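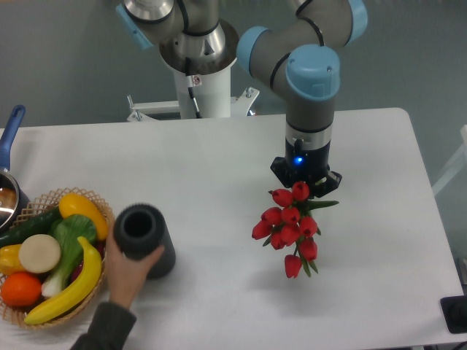 A student asked at the end of last session whether the vase gets picked before the flowers or the flowers before the vase, and said every shop she'd worked in did it the other way round from the handout. Fair question. Short answer: vase first for this course, flowers first if a customer walks in with a bunch. Notes below go vase first.

TABLE ARRANGING, UNIT 3: TULIPS (ARTIFICIAL), ONE VASE, ONE BASKET
Handout to go with the practical. Bring it with you, I won't have spares.

What we cover
Tulips in a plain dark vase. Basket of artificial fruit and veg next to it. Keeping the two from fighting. Storage if there's time, there probably won't be.

1. The vase
Ribbed, straight sided, dark gray is what I want you using. Vertical ribs make a short vase look taller. Also hide fingerprints. Straight sides = stems stand up more, flared mouth = stems fall out to the sides. Tulips fall out anyway so don't help them.

Height rule: flowers and stems together about twice the vase height, measured from the table. Less for a low dining table where people have to see each other. Put the vase down, sit in a chair, look across. Standing up tells you nothing.

Weight. Artificial stems are light but a full bunch is top heavy once you bend it. Light vase gets a handful of clean gravel or glass beads in the bottom. Hold the vase low down with one hand whenever stems are going in or out. Low, not by the rim. Most of the tip-overs in the May group were rim holders.

2. The bunch
Red for this unit, closed heads. Closed heads read as fresh, open ones read as day five. Fine for a loose country look but we're not doing that untill Unit 4.

Artificial tulips come either as singles or as a bush (all stems joined at the bottom). Know which you have before you cut anything!! A bush cut above the join is now singles, no going back. The Hamel ones in the cupboard are singles, the Grerkport ones are a bush with a wire core. The wire ones hold a bend. The Hamel ones sort of hold a bend.

Hang the bunch upside down for a moment before it goes in. Heads drop where they want to, leaves open out, and you see which stem is longer than the rest. Then turn it up and lower it in as one piece. Don't feed stems in one at a time for this style, you end up with a fence.

After that:
- push 2 stems down so the heads sit just above the rim
- let 1 hang lower than the rest, on the side people walk in from
- leaves out to both sides, not all at the front
- turn the whole vase, not the flowers, to find the front

Leaves. Everyone forgets the leaves. Out of the box they are pressed flat against the stem and it looks like a bunch of celery. Run each one between thumb and finger, curl outward. Steam helps with the stiff ones (kettle, arms length, please be careful).

Gloss. Shiny heads catch overhead lights badly. Move the vase before you blame the flowers. A white table bounces even more light up, so check again after the cloth goes on if you're using one.

3. The basket
Wicker, patterned rim, artificial produce. Its job is to be lower and wider than the vase. If the basket is piled so high it meets the flower heads, take things out.

Big pieces first, at the back and slightly off center. Small ones fill gaps. Stuff crumpled kraft paper in the bottom so you need less fruit. Keep the rim showing, at least at the front. A rim you can't see might as well be a plastic tub.

Color: red flowers are already loud. Go easy on red fruit. Greens and yellows next to the vase, any red on the far side of the basket.

4. Placing both
Vase and basket with a gap between them, a hand's width to start. Touching looks like storage. Too far apart and it's two displays. Vase not dead center if the basket is there, move it off to one side and let the basket balance it.

Leave bare table. Really. More than 9 items on a small table and it's a market stall, and a basket counts as one item, before anyone asks.

5. Cleaning and putting away
Dust with a soft paintbrush, heads down. Cool water and a drop of dish soap for the sticky ones, dry flat on a towel. Wire core stems do not go in water, they rust and it stains the leaves from inside.
Tulips back in the long Tonier box, not the square one. Produce in the basket, basket on the shelf, nothing on top of it.

For next time
Read the Mastdale sheet on table heights, page 2 only. Do one arrangement at home with whatever vase you have and write down what you changed after sitting down. Real tulips allowed but they keep growing in the vase, so note the height both days.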